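Javorska Scarf and Wrap Listings - data card

Contents: 2822 product listings for wool scarves, wraps and shawls, from 246 shops. One row per listing.

Fields: title, fiber claim, stated weight, price, gift packaging (yes/no).

Treat the fiber claim with suspicion. It is the seller's wording and no lab checked it. "Pure merino" turned up on 16 listings whose own care label said acrylic blend - we kept both fields.
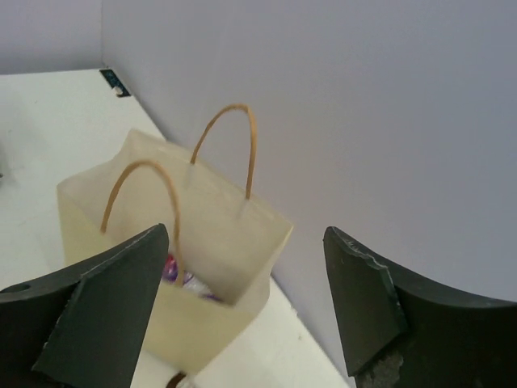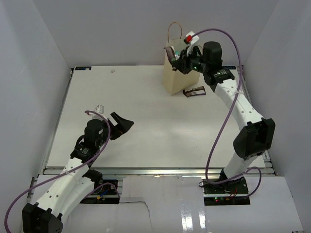

"Ethically made" is stored as text only. We found no shop that said otherwise, so don't train a classifier on it.

Prices were collected in February and are already stale.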